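Ticket: toaster task, wrist view episodes rejected at upload
Project: Briltthorpe kitchen set
Status: open, then parked, now open again

Right, I'm picking this one up again because the uploader has thrown out another batch and I'd like it sorted before we start on the kettle.

Quick recap for anyone who wasn't in the thread in February. We're collecting demonstrations of pushing the toaster lever down with bread already in, for the Kullness policy. The target is 300 good episodes. I've recorded 316 so far, so on paper we're done, but 29 of them got bounced by the checker with "end state not confirmed". I went through every one of the 29 on the big monitor with a cup of tea, and as far as I can tell the lever is down at the end in all of them. So either the checker is wrong or I'm missing something daft.

What I've tried up to now:

Restarted the Backlund recorder and cleared its cache. No change.

Re-uploaded five of the rejected episodes without touching them. All five bounced again with the same message, so at least it's consistent!

Checked the clock offset between the wrist camera and the arm log. It was fine, well inside what we normally allow.

Swapped the USB cable on the wrist camera, mostly because I had a new one in the drawer and wanted to feel useful.

After that I started looking at what the checker has to go on. It takes the last still from the wrist camera and tries to decide whether the lever is up or down, and I do wonder if it's struggling to pick the thing out. The lever on our toaster is a see-through pinky colour and the light goes straight through it. The body is dark teal, so you'd think it would stand out well enough, but the labelled examples that came with the checker all had solid black levers (I looked, there are 11 of them, which isn't many).
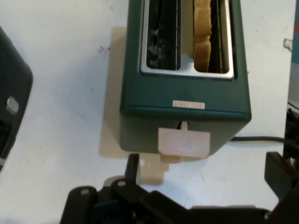

Beverley Mahuika: I had the same message on the Fultel rice cooker set and it was nothing to do with colour. The checker crops to the middle of the picture before it looks at anything. If your gripper finishes close in, the crop can be half fingers and it just gives up. Could you try backing the arm off a bit before you stop recording? Also have a look at whether the crop box is still on the default, mine had been reset by an update.

Thanks Beverley, that's really helpful. Crop box was on the default, yes - I'd never even opened that page of the settings. I've moved it down and made it taller, then ran the rejected lot through again offline. 18 of them pass now and 11 still don't.

For new episodes I'm going to lift away from the lever and hold still for a second before pressing stop. It adds up to two seconds per episode, which I can live with.

Still to do: label a few of our own stills with the pink lever and add them to the checker's examples, then rerun the last 11. Leaving this open until I've done that.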